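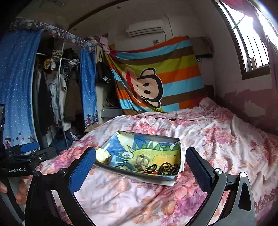 Sorting run on the bed, small stuff in a box lid

Grippers keep missing the small flat things. Tips before our club deadline?

Asked by Daranee Khamphan
Sunday, March 28, 2021
Tags: grippers, student project, data, home practice
Viewed 574 times

Hi all! I'm in a student robotics club and we're doing our spring project from home, so everybody is recording with hand-held grippers in whatever room they have. Mine is my bedroom (the duvet is my mom's choice, I've made my peace with it). Our job is to pick small household things out of a shallow container one at a time and set them down in a group, and then the recordings from the whole club get put together to train a little arm that lives at school.

I've got one gripper in each hand. My plan was to hold the lid steady with the left and pick with the right, and for some things that's going great. The cord tangle is almost fun. The beaded necklace comes up fine if I pinch it in the middle and let both sides hang.

What I can't get is the flat stuff. I have a square metal belt buckle and a little white disc in there, and I chase them all over the lid. The fingers are curved, so when I come straight down the tips close over the top of the buckle and it squirts out sideways. The disc is worse. I'd say I get it one try in five, and by then the lid has walked halfway down the bed.

The other thing is the lining. I put one of the kid drawings in the bottom (green monster with spikes, a classic) because plain gray on gray was so hard for me to see against. But the paper curls up over the rim and sometimes I grab paper with the object. Our club lead, Chaiwat Srithong, wants 85 clean picks from each person, and I have 8 that I'd call clean. EIGHT.

So:
How do you pick up a flat thing with curved fingers?
Is the bed a terrible idea? My desk is tiny and the floor kills my knees.
Do I throw away the bad tries or send them in too?

Thanks in advance, I've been at this all weekend and my thumbs hurt.

3 answers, sorted by votes

Ruth Fothergill
Accepted answer

Oh I feel this one in my thumbs too. I help with the after-school group in Clatcombe and we did nearly the same project last June, only with buttons and keys, so let me tell you what worked for us and you can ignore whatever doesn't fit.

Quit coming straight down on flat things. Tilt your wrist until one finger is lying almost along the bottom of the lid, slide that finger up against the edge of the buckle, and only then bring the other one in. You want to be squeezing it across its edges, and the pads will do the rest. It feels slow and clumsy for maybe ten minutes and then your hand learns it.

For the disc, use the rim! Push it gently until it's up against the turned-up side of the lid, keep pushing, and the far edge will usually ride up a bit. Get a finger under there. My kids called this "parking it" and we did whole afternoons of parking. If it still won't go, stick a bit of felt on the back of the disc so it sits higher, but ask your lead first, some people are picky about changing the objects.

The bed is your real problem I think. A mattress gives when you press, so you push down, the whole lid sinks and tips, and everything slides to the low spot. You don't have to move rooms. Put a big cutting board or a drawing board on the bed with the lid on top, and a square of that rubbery shelf liner between the two. Sit so your elbows can rest on something. We had one boy do all of his on an ironing board set low, which I wouldn't have suggested but his numbers were better than mine.

Tape the paper down. Corners first, then a strip along each side, and trim off whatever sticks up past the rim. Keep the monster, I like the monster, and you're right that a bit of color helps you see. If a lot of the small dark things get lost in the picture, try turning it over to the plain side for a session and see which one your eyes like.

On the bad tries, send them, but mark them. We kept a notebook with the try number and one word (slip, paper, drop) and that was enough. Out of 454 tries our group threw out very few completely, mostly the ones where somebody's phone rang and they put the gripper down in the middle.

And take breaks! Fifteen minutes and then go do something else. My worst recordings were all from the end of a long stretch.

Comments on this answer

Daranee Khamphan: The cutting board!!! I can't believe I didn't think of that. Going to steal ours from the kitchen tonight. And "parking it" is going in my notes.

Daranee Khamphan: Update, got the disc four times in a row. It's still annoying but I'm not yelling at it anymore. The buckle is easy now.

Ruth Fothergill: Yay! Go rest your thumbs.

Yiğit Kırmızıgül
Answer

I agree with most of what Ruth said, except I would not add felt to anything. If one person's disc has felt on it and the others don't, you've got two different objects with one name, and whoever sorts the recordings later has to figure that out. I was that person for our team and it took me a week.

Couple more things from my side. Take some stuff out of the lid. You can start with a few pieces and work up. When the strap is lying across the lid and the cords are wrapped up next to the buckle, each grab moves something else, and you can't tell if you missed because of your angle or because a cord was in the way. Do the flat pieces alone until you're comfortable, then put the mess back in. The mess matters, the arm has to deal with it sometime, but you don't have to learn it all on the same day.

Also watch your left hand. If you're pinching the rim with the left gripper, it's easy to lift that side without noticing. I press down on the rim from above with the side of the finger, closed. Way steadier.

Last one, close the gripper slower than you think you need to. I used to snap it shut. Half my slips went away when I slowed down.

Is your lead counting a pick as clean if you nudge the object first? Ours did. If yours does too you might have more than eight already.

Comments on this answer

Daranee Khamphan: I just asked Chaiwat and nudging IS allowed. I'm at 31 now without doing anything, best day of the project.

Surachet Wattanapong
Answer

just use a bigger buckle

Comments on this answer

Yiğit Kırmızıgül: The list of objects comes from the club, she can't swap them.

Surachet Wattanapong: ok then the cutting board thing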